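Chapter 4
How B Cells Make Antibodies

The previous chapter followed the T cell from the thymus to the lymph node. We turn now to its partner in the immune response, the B cell. B cells carry receptors on their surface, and each cell carries receptors of one kind only. When a receptor meets the molecule it fits, the cell may begin to divide.

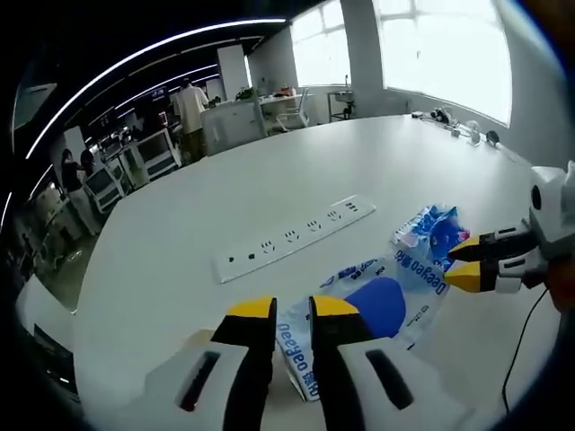 Most B cells also need help from a T cell before they can respond in full. Section 3 describes this exchange of signals – often called T cell help – and the places in the body where it occurs. Students should review the table of cell types on page 224 before going further.

Key terms for this chapter are antigen, plasma cell, memory cell and class switching. Definitions are given in the glossary, which begins on page 300.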